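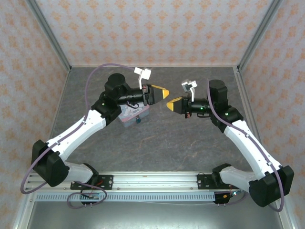
Golf Visitors to Velville: A Term Project Report

By Clémence Lecomte
December
5 minute read

When I picked my topic I thought golf tourism meant rich people in nice jumpers, and I'm happy to say the project has changed my mind a good deal. Velville has 2 courses, Flernlow up on the hill and Fortin down by the river, and I spent a good part of the term pestering (very politely, I hope!) the people who play them and the people who cook their breakfasts afterwards.

I handed out a short questionnaire at both clubhouses and got 27 back, which pleased me no end, as it rained most of that week and hardly anyone wanted to stand still with a pen.

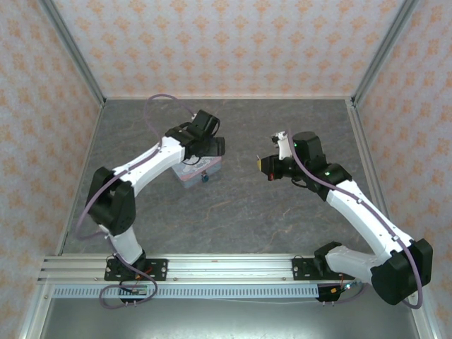
FINDINGS

Most visitors came for Flernlow and only heard of Fortin once they had arrived, usually from whoever was running their guest house. Those who tried both liked Fortin better for a relaxed round, and several wrote lovely long notes about the river holes. The Radel bus, which links the station with Flernlow, doesn't stop at Fortin at all, and that came up again and again. 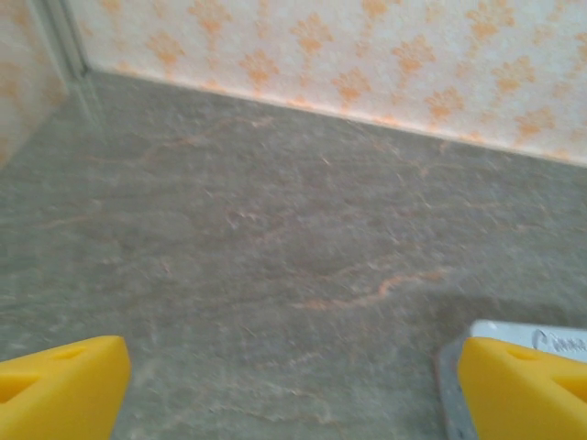 Fig. 3. Grey stone-textured surface with orange veins.

My main suggestion is a joint ticket for the two courses, with a small leaflet left in the guest houses. A printer in town quoted me for 900 leaflets, and the price is in the appendix along with the blank questionnaire.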